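Hestthorpe Community Help > Hands and Grippers

Thumb closes without a command after an overcurrent fault

plunwood_bench
Posted Mar 24, 2018

We have two Akyol hands on a dual-arm robot with the Casis controller, firmware as shipped. The work is simple shelf handling in an office: open a storage cabinet, take flat items off the top, put them on the upper shelf, close the doors. The arms are fine. The trouble is the thumb on one hand.

Every so often the thumb driver reports overcurrent and the hand goes limp, as it should. When I clear the fault, the thumb drives fully closed at high speed before any new command is sent. Nothing in my log asks for it. I had my own fingers near it once and got a pinch, nothing worse, but I don't want it to happen to someone else.

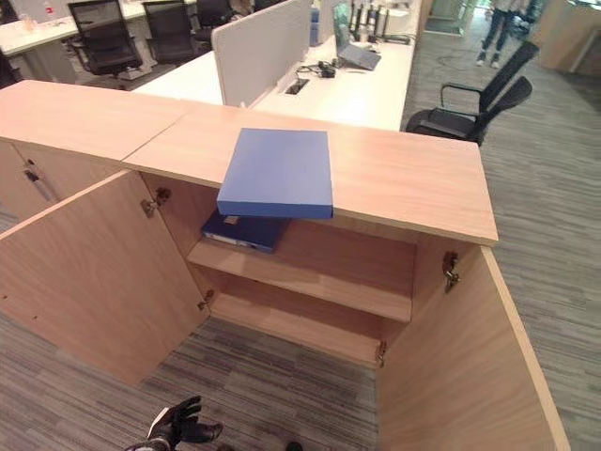
Page 1 of 2

The fault comes up most often at the cabinet, where the thumb has to get under an item that hangs over the front edge of the top. It has also happened once in free air with the hand down near the floor, so I can't put it all on contact.

Thumb position runs from 0 (open) to 255 (closed). After the fault the readback is 255 even when the thumb is plainly open. The other fingers read correctly the whole time. Current limit is set to 1000 mA, the value the controller came with.
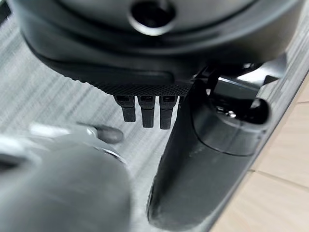 What I have tried

Swapped the data cable. No change.
Lowered the closing speed. Fewer faults, same behavior when I clear one.
Re-ran the homing routine. Good for a while, then it comes back.
Moved the hand to the other arm - the fault goes with the hand.

Has anyone seen this, and is there a safe way to clear the fault in the meantime?

drawerpull
Mine does weird stuff too sometimes. I turn it off and on and it goes away. Maybe update the firmware.

casis_user_north
Turning it off and on hides this one, and it can make it worse, so please don't do that with a hand near the thumb.

A readback of 255 on an open thumb means the controller has lost the position sensor. On an overcurrent fault the Casis box drops the sensor reading and puts in the last limit it saw. When you clear the fault it holds that value as the target, and the thumb goes there. The speed setting isn't applied to a hold, so it goes fast.

To clear it safely:

1. Press the emergency stop and leave it pressed.
2. Turn off "hold on clear" in the hand settings. It is on by default.
3. Set the thumb current limit to 40 percent.
4. Release the stop with everyone out of reach, then clear the fault.
5. Home the thumb before you send it anything else.

That takes care of the sudden closing. It doesn't tell you why the sensor drops out. Since the fault follows the hand, I would look at the thumb joint. Check the pin at the top for play, and look for marks on the flat segment from hitting things. A thumb that gets bumped a lot can pull on the sensor lead. 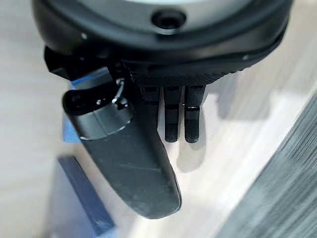
Akyol hand over the table, thumb side at left.

plunwood_bench
Thank you, the steps work. With "hold on clear" off, the thumb stays where it is when I clear the fault. I think that setting should be off by default.

I checked the joint. There is a thin scratch across the middle of the thumb segment and some scuffs, so it has been rubbing on something. The pin has no play that I can feel. With the power off I took the cover off the joint and found the sensor lead pinched, with the insulation worn through at one spot. I taped it for now and ordered a new lead.
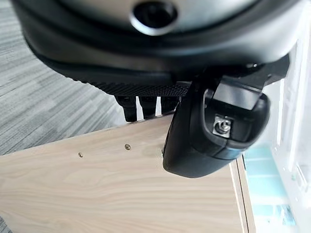
The overcurrent itself was my approach height. I had the hand coming in level with the cabinet boards and almost no clearance, and the arm doesn't feel a light touch at that angle. The longest of the three short fingers gets nearly down to the wood while the big one, with the silver screw in its pocket, is already at or just above the board. Any small error in the arm and it presses. I raised the approach and added a stop on rising thumb current.

No faults so far, but I am keeping people out of reach until the new lead is in. I'll post again if it comes back on the new lead.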